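3.2 Surface figure and the legibility of small objects

The second part of the study concerned the effect of table finish on how quickly small items are found by eye. Earlier work on visual search has mostly used plain backgrounds, on which color and outline carry nearly all of the information. Household and classroom tables are seldom plain. Wood figure in particular contains long, low-contrast edges that run in one dominant direction, together with curved features where the cut passes through irregular growth. Both kinds of edge fall within the size range of the objects that people commonly look for on a table, and both may therefore compete with object outlines.

Three finishes were compared: a matte gray laminate, a pale veneer with faint straight grain, and a brown surface with strongly marked grain. The gray and pale panels were supplied by Clasow and the brown panels by Zurkport. All panels were used in the condition in which they were delivered, without further sanding or coating. Gloss was measured at five points on each panel and the values averaged. Panels whose readings differed by more than the tolerance given in Section 2.4 were set aside and do not enter the analysis.

Viewers sat at a fixed distance from a display and were asked to report the presence or absence of a named target. Each viewer completed 200 trials, divided equally among the three finishes and presented in an order drawn separately for each viewer. A total of 39 viewers took part. Trials in which no response was given before the time limit were scored as errors and left out of the response time analysis. Background contrast was computed on the luminance channel with the Khattak index, which weights local edges by their length and gives a single value per panel. The index was computed on bare regions of the panel, so that the objects themselves made no contribution to it. 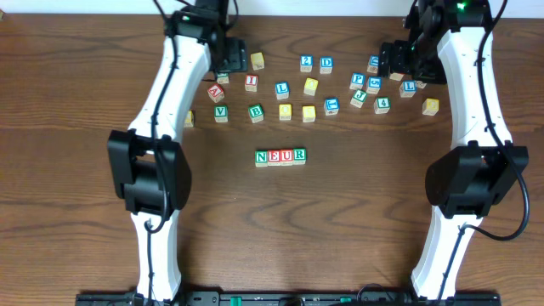
Figure 4. Toy blocks on a brown wooden tabletop with dark horizontal grain streaks and curved grain figures. Four letter blocks are aligned in a short row near the center.

Median response time on the brown surface was 617 ms when the target belonged to an aligned group. For isolated targets on the same surface the median was longer, and the difference held for present and absent trials alike. On the gray laminate the two conditions could not be told apart. The pale veneer fell between the other two finishes, but closer to the gray, in line with its low index value.

Two explanations may be considered. The first is that grouping raises the salience of a target regardless of background, and that the gray laminate produced responses too fast for the benefit to appear. The second is that aligned edges are of particular use where the background already holds many edges, as they allow the group to be separated from the figure of the wood. The present data favor the second reading, although the range of index values was narrow and no panel was tested in a rotated position. Grain direction and row direction were therefore not varied independently, and an effect of their relative angle cannot be excluded.

Error rates were low on all finishes and showed no trade-off with speed. Viewers who scored below 27 on the Clellow acuity scale were slower overall, but the order of the three finishes was the same for them as for the remaining viewers. Acuity was retained as a covariate in the models reported in Section 3.3, where the effect of panel gloss is treated separately.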